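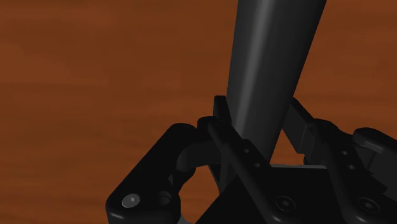 Chapter 4
Moisture Movement in Wood

4.1 Introduction

Wood takes up water from the air and gives it back. The amount it holds at any time depends mainly on the relative humidity of the room and, to a lesser degree, on the temperature. When both stay constant for long enough, the wood reaches a steady state called the equilibrium moisture content, or EMC. Chapter 3 covered how moisture content is measured. This chapter deals with the changes in size and shape that follow when it rises or falls.

Water is held in wood in two forms. Free water fills the cell cavities. Bound water is held within the cell walls. Green lumber loses its free water first, with little change in size. The point at which the cavities are empty and the walls are still full is the fiber saturation point. Shrinkage begins below this point and continues until the wood is fully dry.

4.2 Direction of Movement

Shrinkage is not equal in all directions. Movement along the grain is small enough to be left out of most furniture calculations. Movement across the growth rings (radial) is larger, and movement parallel to the rings (tangential) is larger still. A flat-sawn board therefore changes in width more than a quarter-sawn board of the same species. The difference between radial and tangential movement is also the main cause of cupping.

For a solid panel, the change in width is found from

change in width = W × C × (M2 − M1)

where W is the starting width, C is the movement coefficient for the species and cut, and M1 and M2 are the starting and final moisture contents in percent. The formula applies only below the fiber saturation point. A negative result indicates shrinkage.

4.3 Worked Case: The Akinola Table

Halima Oyelaran measured a solid top 936 mm wide in a heated workshop at Wevport. The top was flat-sawn, with a coefficient of 0.0025 per percent. Between the June reading and the winter reading its moisture content fell by 2 percentage points. The change in width is

936 × 0.0025 × (−2) = −4.68 mm

If the top is fixed at its center line, each long edge moves inward by half this amount, or 2.34 mm. The slots in the battens must allow at least that much travel at the outer screws, plus a margin for seasons drier than the one measured. Section 4.4 gives the method for sizing the slots.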